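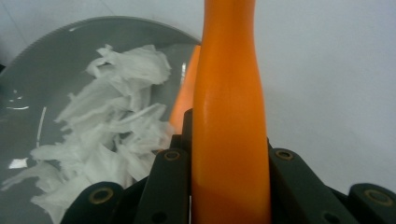
Pretov runs its carrot cold store on a visitor schedule twice a year, and the fall open day was set for October 27, 2021, at the Folitley site. I went for the storage side of the operation: humidity control, crate airflow and the rebuilt washing line. The crop quality sheet handed out at the gate grades carrots on skin finish, taper and color. A smooth, glossy root with a narrow tip and faint horizontal ridges, like the orange one standing upright at the top of this page, shows the features the first two columns refer to. The third column, color, is scored separately at the crown and at the tip.

Filed under: Site Visits / Postharvest
Reading time: 4 min

The tour began at the intake bay. Trailers are tipped onto a dry belt that removes loose soil before anything goes into a crate. Roots are stored unwashed. According to Nanna Lauritsen, who manages the store and led our group, washing before storage was tried for one season and dropped after the losses in the lower crates were tallied. She did not give a loss figure and I did not find one in the handout.

The store has 2,330 crate positions in four chambers. Each chamber is cooled separately, so one can be emptied and cleaned while the others hold temperature. Set point is just above freezing, with relative humidity kept as high as the system allows without water dripping from the coils. Large-surface evaporators are used for this reason: a small temperature difference between coil and air pulls less moisture out of the room. The older units in chamber one run a wider difference, and the crates nearest the fans have to be checked more often for limp roots.

Airflow is the part I would have liked to see in more detail. Crates are stacked in rows with a slot at pallet height, and air is drawn through the stack toward a plenum wall. Gaps at the row ends are closed with canvas curtains. One curtain in chamber three was hanging short of the floor, and a strip of tissue held near the gap moved sharply. Lauritsen made a note of it. The pressure taps on the plenum are read by hand; there is a plan to log them, but no date was given.

Sensors are mounted at three heights in each chamber. The readings are shown on a panel outside the door, with alarms sent to whoever is on call. Doors open for more than 60 seconds also raise an alarm, which happened twice while our group was going in and out.

The washing line is by Bergeron and was rebuilt in May. It consists of a soak tank, a barrel washer, a brush polisher, a hydrocooler and a sizing table. Barrel speed is adjustable, and the operator changes it by lot. Too much polishing takes off the outer skin, and the roots then turn whitish and dry-looking on the shelf. The polisher has two brush grades fitted, soft at the outlet end. Line noise was high enough that most of the commentary here was lost, and a printed card at each station would help.

Wash water goes through a settling pit and a drum screen, then back to the soak tank. Only the final rinse uses fresh water. The pit is dug out by a contractor, Kunura, and the soil is returned to the fields it came from where the lot records allow it.

Your privacy matters to us. We use cookies to remember your settings and measure traffic. Accept all | Manage choices

The last stop was the packing hall, which was not running. Bags are filled by a multihead weigher and checked on a second scale before boxing. There was a short talk on residue testing and a longer one on labels.

Practical notes for anyone going to the spring date. Groups leave from the gatehouse and are limited in size, so book early. Safety shoes are required and are not lent out. The chambers are cold and the floor near the intake bay is slick with mud. Parking is on the grass beside the weighbridge. The tour took 53 minutes, without the talks, and the handout is available at the gatehouse only.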